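In Defense of the Paper Letter

My bank would love for me to stop getting mail. I know this because it tells me every month, in the mail. There's a cheerful little box on the back of the statement asking if I've considered going paperless, and every month I consider it for as long as it takes to walk from the mailbox to the kitchen, and then I put the statement in the drawer with all the others.

I'm 42, so I'm not exactly a relic. I pay for parking with my phone like everybody else in Ralwood. But I've been stubborn about paper for years now and I've gotten tired of being treated like I churn my own butter, so let me make my case.

Start with the water bill. Last March our utility moved everyone onto an online portal, and you had to opt back in if you wanted a printed bill. I missed the email (it went to the folder where the coupons go to die) and the first I heard of it was a late notice. The late notice, by the way, came on paper! Very nice paper, too. So they do know how to reach a person when they want their money. The fee was 20 dollars, and I spent most of a lunch break on hold getting it taken off.

I'm not saying email doesn't work. I'm saying it works the way a bulletin board works at a grocery store. Everything is up there, all the same size, and your actual news is pinned underneath somebody's futon. A letter shows up alone or with two or three friends. You have to pick it up. You have to decide something about it, even if what you decide is the recycling bin.

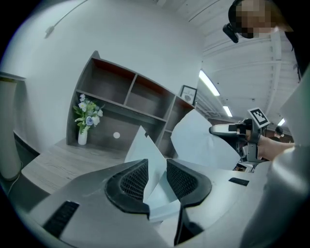 And then there are the letters people write to each other, which I care about a lot more than the bills. When my aunt moved out to Broswood she took a shoebox with her, and inside were 37 letters my grandmother had written her over the years, most of them about nothing. The price of peaches. A neighbor's awful fence. One whole page about a casserole dish that had been borrowed and come back with a different lid. I read them all in one afternoon at her dining table and I could hear my grandmother the entire time, complaining away, perfectly happy.

I have a lot more than 37 messages from my own friends, of course. I have thousands, and I love those friends, and I couldn't find you one of the good ones if you gave me all weekend. Half of them are on a phone I dropped in a lake.

I can hear the trees objecting, and fair enough. I don't want the junk either. If you told me I could give up every glossy flyer for replacement windows forever, I'd sign today (on paper, sure). But my handful of envelopes a month isn't what's filling the landfill, and I get a bit prickly when a company that ships me a tube of toothpaste in a box big enough for a toaster wants to talk about my bank statement.

There's also the plain matter of who gets left out. My neighbor across the street is in her eighties and has no computer, and her pharmacy plan now charges her extra for a printed summary. She pays it. She shouldn't have to pay to find out what she's paying.

So here's what I'd like. Ask people first, and if they don't answer, keep sending the thing. Don't charge for it. And if you've got somebody you keep meaning to catch up with, write them one page, even a boring one. Peaches are fine as a subject. I've got a letter half done on the kitchen counter right now, and it's mostly about the water bill.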